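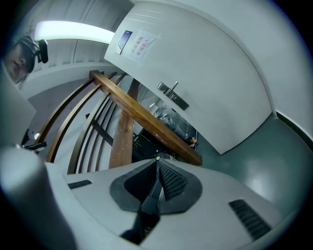 3.2 Teaching loads and length of service

The personnel cards at Susley College are the main source for this section. A card was opened for each member of the teaching staff at the time of appointment, and the registrar's office added to it by hand until the person left. We were able to read 166 cards in full. Another 88 were damaged or lacked a date of departure, and we used these only for questions of rank and department.

The cards record the courses taught in each term, the number of students enrolled, and any leave. They do not record salaries, which were kept in the president's office and have not been found. Where a card and the printed catalog disagreed about who taught a course, we followed the card. The catalog was set in type the spring before and often lists people who had already resigned by the fall.

Most of the staff who stayed longest were not the best known. The departments of history and modern languages each kept a small core of teachers who carried the introductory courses year after year and published little. Their cards show four and sometimes five courses a term. Younger colleagues with research appointments taught two. The difference was never written into policy as far as we can tell, but it appears so regularly that department heads must have planned for it.

Farzad Kazemi, who joined the history department as an instructor, is a useful case. His card runs to three sheets pinned together. In his first years he taught the survey course in two sections, a course in historical methods, and an evening class for adults from the town of Plivard. He was promoted twice, the second time after a long gap, and his load did not change with either promotion. A letter in his file asks for one term free of the survey so that he can finish a manuscript on river trade. The reply, dated in December, says the matter will be taken up when a replacement can be hired. We found no later letter on the subject, and the card shows the survey in every term that followed.

The Azimi bequest changed this pattern in part. It gave the library 4000 volumes and paid for a lectureship, and the lecturer took over the methods course. The terms of the gift limited the post to the history department, so the effect did not spread. In modern languages the loads stayed where they were until the merger with Sanent.

We also drew on an interview with Nighat Kazmi, a retired member of the languages department, recorded on 9 Oct 2020. She remembered the heavy terms clearly but described them as normal for the time. She said that teachers compared their loads with those at other small colleges and seldom with those of the department across the hall. Her own card agrees with her account except in one year, when it lists a German course she did not recall teaching. We have kept the entry in our totals.

Part-time staff are left out of the figures for length of service. Many have no card at all, and those who do were often entered again under a new number each time they were rehired. Their share of the teaching is discussed in Section 3.4.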